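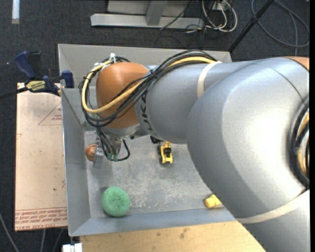
# Dressing the cables on a bin-picking arm

This page covers cable routing on the arms in the Clumcombe lab. Follow it whenever you change a gripper, add a sensor or find a tie that has let go. Allow 40 minutes for a full re-dress.

## Before you start

- Put the controller in manual mode and take the pendant with you.
- Press the emergency stop before you reach over the bin.
- Clear loose tools off the table. Test objects can stay in the bin.

## Routing

1. Start at the tool and work back toward the base. Plug in the gripper leads and tape the connectors so they can't back out.
2. Leave a loop at the wrist. It should be big enough for the last joint to turn to both of its limits without the bundle going tight.
3. Gather the leads above the wrist with a zip tie. Snug is enough – if you can't slide a lead by hand, cut the tie and fit a new one.
4. Run the bundle along the top of the forearm and hold it with a fabric strap. Use straps on the arm itself and keep zip ties for joining cable to cable.
5. Leave a second loop at the next large joint and strap it on both sides.
6. Trim the zip tie tails flush. An upright tail will scratch a hand and can catch on the bin rim.

Don't tape over the strap buckles. The next person has to be able to open them.

## Checking the range

Release the stop and jog each joint alone, at the lowest speed, to both limits. Watch the cables and ignore the gripper. Then lower the tool into all four corners of the bin. The corners near the walls are where a hanging wire is most likely to drag, so go slowly there and stop if anything touches metal.

If the bin is clamped, check that the clamp handle is clear of the wrist path, and tighten it before you run a program.

## Inspection

Look over the whole bundle every 500 picks, and after any collision. Replace a cable if the jacket is nicked, flattened or shiny from rubbing. Replace straps when the edges fray.

Keep at least 100 mm between floor cables and anything that moves. Cables that cross a walkway get a cover.

Write each change in the Solen log with the joint numbers. Questions about the routing go to Ysaline Delorme.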